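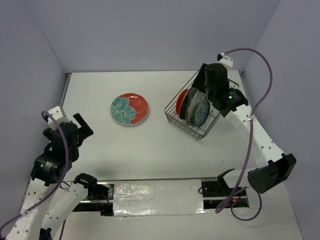 Vier Teller im Drahtgestell, der rote mit der türkisen Blüte liegt links davon.

Forum Küche & Haushalt > Geschirr und Aufbewahrung
Thema: Bunte Einzelteller stehend oder gestapelt lagern?

henkeltasse
12.09.2022
Hallo zusammen, ich habe mir über die letzten Jahre eine kleine Sammlung Einzelteller zugelegt, alle in verschiedenen Mustern. Ein roter, ein sehr dunkler, ein größerer heller mit dunklem Muster, ein kleinerer türkiser und der rot-türkise mit der großen Blüte. Der helle und der kleine türkise sind vom Töpfermarkt in Lulach, die anderen aus dem Werksverkauf von Plomier.
Bisher lagen sie bei mir im Oberschrank übereinander. Im August habe ich beim Ausräumen auf dem dunklen Teller feine graue Striche entdeckt, die mit Spülmittel nicht weggehen. Jetzt überlege ich, ob ich alle dauerhaft in ein Abtropfgestell stelle und das Gestell in das offene Regal kommt. Das Gestell ist ein einfaches von Klinhom, Artikelnummer 1416, ohne Auffangschale.
Meine Fragen:
Schadet es den Tellern, wenn sie über Monate auf der Kante stehen?
Spielt die Reihenfolge eine Rolle?
Bekommt man die grauen Striche wieder weg?
Gebraucht werden die Teller normal, also zwei- oder dreimal die Woche. Vitrine kommt nicht in Frage.

tiefersuppenteller
Stehend lagern ist kein Problem. In Landhausküchen gibt es dafür seit jeher Tellerborde. Wichtig ist, dass die Teller nicht wackeln und dass sich die Ränder nicht berühren. Bei den meisten Drahtgestellen ist der Abstand für flache Teller ausreichend, für tiefe nicht.
Zu den Strichen: Das ist sehr wahrscheinlich Metallabrieb vom Besteck. Der sitzt auf der Glasur und lässt sich mit einer Paste aus Natron und wenig Wasser abreiben. Weiches Tuch nehmen, keinen Topfschwamm.

spuelstein
Ich sehe das mit dem Gestell anders. Ein Abtropfgestell ist zum Abtropfen da. Wer die Teller ein- und ausräumt, stößt jedes Mal mit dem Rand am Draht an, und der Rand ist die empfindlichste Stelle. Ich hatte auf diese Weise an zwei Tellern Abplatzer, beide unten, wo sie auf dem Draht standen. Seitdem wird bei mir wieder gestapelt, mit einer Lage Filz dazwischen, und es ist seit Jahren nichts mehr passiert.
Filzscheiben kosten fast nichts und man kann sie selbst zuschneiden.

henkeltasse
@tiefersuppenteller: Danke, Natron probiere ich am Wochenende.
@spuelstein: War dein Gestell beschichtet oder blanker Draht? Meins ist dunkel, den Unterschied zwischen lackiert und beschichtet kann ich nicht sicher sagen. Es fühlt sich glatt an.

spuelstein
Blanker Edelstahl. Beschichtet ist sicher besser, aber die Beschichtung nutzt sich an den Auflagestellen ab, und dann hast du dort irgendwann Rost. Rostflecken auf einem unglasierten Fußring gehen nicht mehr raus.

rand_und_fahne
Zur Reihenfolge: Die großen nach hinten oder zur Wand, die kleinen nach vorn. Dann sieht man von allen etwas und zieht nicht jedes Mal am falschen. Wenn ein kleiner Teller hinter einem großen steht, greift man blind hinein, und dabei stößt man an.
Ich würde außerdem zwischen schweren und leichten Tellern einen Platz frei lassen. Der schwere lehnt sich sonst an den leichten.
Zum Stapeln noch etwas. Gleich große Teller aus einer Serie liegen mit dem Fußring sauber im Spiegel des unteren. Bei gemischten Einzeltellern ist das Glückssache. Ein kleiner Fußring auf einem großen Teller steht mitten auf dem Dekor.

henkeltasse
Genau diesen Fall habe ich. Der türkise mit den weißen Blütenzweigen ist der kleinere und lag im Schrank immer auf einem gemusterten. Er liegt dann leicht versetzt, und der Rand vom unteren schaut nur auf einer Seite heraus. Um den wäre es mir besonders schade, das dunkelblau-weiße Muster geht bis fast an den hellen Rand.

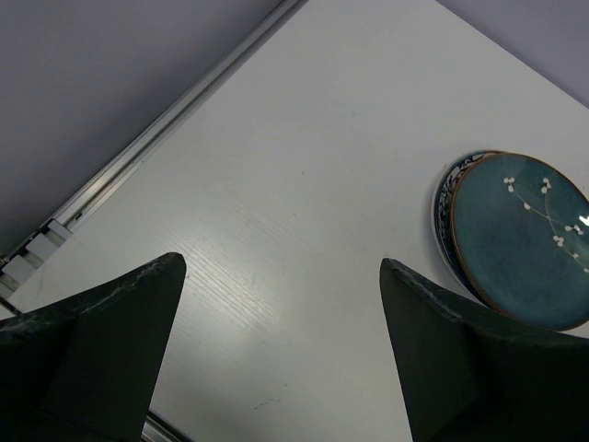

kachelkante
Bei zwei Tellern übereinander würde ich mir gar keine Gedanken machen. Das Gewicht ist gering, und wenn man den oberen anhebt und nicht zieht, reibt auch nichts. Problematisch wird es bei hohen Stapeln, wenn man den vierten von unten braucht. Wer Angst um das Dekor hat, fährt mit dem Finger über den Fußring. Ist er rau, kann man ihn mit nassem Schleifpapier glätten, Körnung 300 oder feiner. Dauert ein paar Minuten pro Teller.

spuelstein
Schleifen an handgemachtem Geschirr würde ich einem Laien nicht empfehlen. Einmal abgerutscht und die Glasur ist hin. Außerdem entsteht Staub, den man nicht einatmen will.

kachelkante
Nass geschliffen entsteht kein Staub, deswegen schrieb ich nass. Die Töpfer auf dem Markt machen das genauso, meine jedenfalls. Man kann sie auch bitten, es zu übernehmen, wenn man den Teller wieder mitbringt.

tiefersuppenteller
Beides geht, Filz oder Glätten. Für jemanden mit fünf Tellern ist Filz weniger Arbeit. Der muss nur trocken bleiben. Wer die Teller noch feucht wegräumt, hat nach einiger Zeit muffigen Filz und dunkle Ringe auf dem Teller darunter.
Da sehe ich auch den Vorteil vom Gestell. Der unglasierte Fuß zieht beim Spülen Wasser, und stehend kommt überall Luft hin. Bei mir bleiben die Teller über Nacht im Gestell und kommen am nächsten Morgen in den Schrank.

glasurfehler
Frage in die Runde: Spülmaschine ja oder nein bei solchen Tellern? Ich habe welche aus der Serie Cidau, da steht auf dem Beiblatt bis zu 60 Grad. Mein Programm läuft heißer. Die roten sind nach einem Jahr etwas matter geworden, die anderen nicht.

rand_und_fahne
Rote Glasuren sind oft empfindlicher als andere. Wenn ein Beiblatt dabei war, würde ich mich daran halten und das Kurzprogramm nehmen. Ohne Beiblatt von Hand spülen. Matt gewordene Glasur bekommt man nicht wieder glänzend, da hilft auch kein Essig, im Gegenteil.

henkeltasse
Ich spüle von Hand, also bei mir kein Thema. Die von Plomier hatten kein Beiblatt.
Zwischenstand: Natron hat funktioniert. Von den Strichen auf dem dunklen Teller ist nur noch einer zu sehen, wenn man ihn schräg ins Licht hält. Zweimal gerieben, mit einem alten Baumwolltuch.
Eingeräumt wird jetzt so: links der rote, daneben der dunkle, davor der große helle mit den Ranken und dann der kleine türkise. Rechts im Gestell bleibt frei. Den rot-türkisen wollte ich eigentlich auch hineinstellen, aber der wird am häufigsten benutzt und bekommt wohl einen eigenen Platz auf dem Regalbrett.
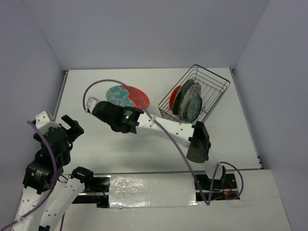
Der zweifarbige Teller neben dem Gestell, rechts oben im Gestell ist Platz.

rand_und_fahne
Der Große und der Kleine vertragen sich so. Ich würde die Abstände noch etwas auseinanderziehen, wenn ohnehin Plätze frei sind. Vorne eine Lücke und du kannst jeden einzeln greifen. Und leg etwas unter das Gestell, eine dünne Korkmatte reicht. Auf glattem Holz wandert es sonst, wenn man einen Teller herauszieht.

spuelstein
Ich bleibe bei meiner Meinung. Wenn es beim Gestell bleiben soll, dann kontrolliere alle paar Monate die Stellen, an denen die Teller auf dem Draht stehen. Es gibt auch dünnen Silikonschlauch, den man der Länge nach aufschneidet und auf den Draht steckt. Innendurchmesser vorher messen.

henkeltasse
Der Schlauch ist eine gute Idee, danach schaue ich. Messen muss ich den Draht noch. Korkmatte habe ich da.

glasurfehler
Falls du den Schlauch findest, schreib bitte die Größe dazu. Ich habe das gleiche Gestell.

henkeltasse
Mache ich.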